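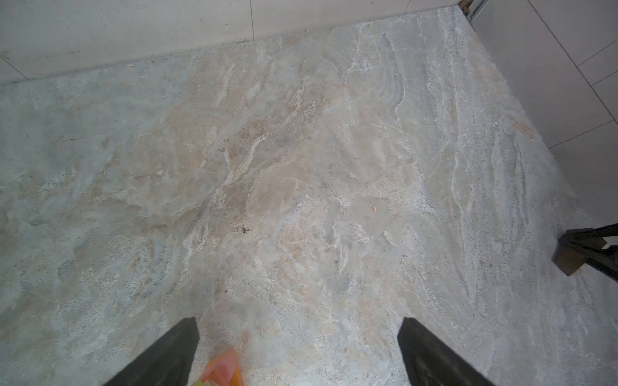

6 Jul 2026
Por Redação Brendside

Limpeza e impregnação de pavimentos em pedra natural bege com veios

O procedimento aplica-se a pedra calcária e a mármore de interior, em tons bege, creme e cinzento, com poros abertos à superfície. Não se aplica a granito, ardósia ou grés porcelânico com decoração a imitar pedra. Em caso de dúvida quanto ao material, deve fazer-se primeiro o teste descrito no ponto 1.

A área de referência usada nos cálculos é de 52 m², sem contar rodapés.

1. Identificação da pedra

Escolher um ponto escondido, por exemplo debaixo de um eletrodoméstico, e aplicar uma gota de vinagre branco. Se surgir efervescência, ou se a zona ficar baça depois de enxaguada, a pedra é calcária. A marca é permanente e só sai com polimento, pelo que o ponto de teste deve ficar fora de vista.

Numa pedra deste tipo é normal que a cor mude de uma zona para outra da mesma laje: manchas em nuvem, faixas onduladas mais quentes, zonas cinzentas com pintas finas. Os veios brancos cristalinos costumam ser calcite e são, em regra, menos absorventes do que o fundo. As pequenas cavidades escuras retêm sujidade e são o primeiro sítio onde se nota uma limpeza mal feita.

2. Teste de absorção

Verter uma colher de chá de água sobre a pedra limpa e seca. Aguardar dez minutos e secar com papel.

Sem escurecimento: o impregnante anterior ainda funciona. Basta a limpeza.
Escurecimento ligeiro: uma demão.
Escurecimento acentuado: duas demãos.

Repetir o teste em, pelo menos, uma zona clara, uma zona bege e uma zona com veios. Os resultados podem divergir dentro da mesma laje — nesse caso segue-se o valor da zona mais absorvente e remove-se com mais cuidado o excesso nas restantes.

3. Limpeza

Retirar do chão todos os objetos pequenos antes de começar, incluindo peças de plástico coloridas ou de gel. Alguns plásticos macios libertam plastificante e corante quando ficam em contacto com solvente, e a mancha entra no poro.

Aspirar com escova de pelo macio. Não usar a escova rotativa.

Diluir detergente de pH neutro em água morna, na proporção indicada no rótulo. No nosso caso usou-se Nilach neutro. Lavar por faixas com esfregona de microfibra bem torcida e trocar a água logo que escureça. Nas cavidades, trabalhar com escova de nylon macia em movimentos circulares, sem carregar.

Enxaguar duas vezes com água limpa. Os resíduos de detergente deixam um filme que impede a entrada do impregnante.

Não usar lixívia, anticalcário, vinagre, limão nem pós abrasivos.

4. Secagem

Deixar secar 68 horas com ventilação e sem aquecimento direto. Em fevereiro, ou em casas com muita humidade, convém prolongar. A pedra pode parecer seca à superfície e conservar água nos poros; o sinal mais comum é um contorno mais escuro junto às juntas.

5. Impregnação

Utilizar um impregnante de base solvente sem efeito molhado, se a intenção for manter a cor. O Jiltby Pedra foi o produto aplicado, com um consumo total de cerca de 3000 ml para duas demãos.

Aplicar com rolo de pelo curto, em áreas pequenas, sempre da parede oposta à porta em direção à saída. Deixar atuar quinze minutos. Remover todo o excesso com pano de algodão seco antes que comece a pegar. Sobre os veios cristalinos o produto fica à superfície mais tempo e precisa de uma segunda passagem do pano.

Segunda demão: respeitar o intervalo indicado pelo fabricante. Janelas abertas, luvas de nitrilo, máscara com filtro para vapores orgânicos. Os panos embebidos secam estendidos no exterior, nunca amontoados.

6. Utilização e manutenção

Trânsito ligeiro após 24 horas. Tapetes e móveis só após sete dias.

Lavagem semanal com detergente neutro. Repetir o teste de absorção uma vez por ano na cozinha e de dois em dois anos nos quartos.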